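27/07/2022

Atness opens bin-picking trials at Stotwood – robots taught by hand, no code

STOTWOOD – Atness today starts trials of Arnaud, its kit for showing a robot arm a job by remote control. Operator takes the handset, drives the gripper down to a block, closes, lifts. Software keeps the motion and the arm repeats it. Over 2000 picks recorded since February, all by shop floor staff.

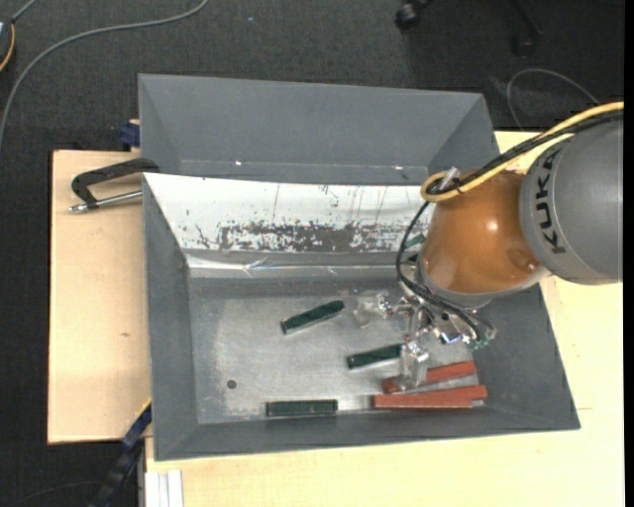
By the Atness press desk

The trial cell pairs a KUKA arm with two grey bins, and red and green blocks as practice parts. New operators get 24 minutes of training, then there on their own with the handset. Hand guiding also supported, for short moves close to the bin wall. Dallitz is supplying the fingers and will run a second cell. Sign-up for site visits is open now, eight places per visit.

Related
Dallitz joins Arnaud program
Remote handset: what's changed
Stotwood test hall opens

Last updated 23 minutes ago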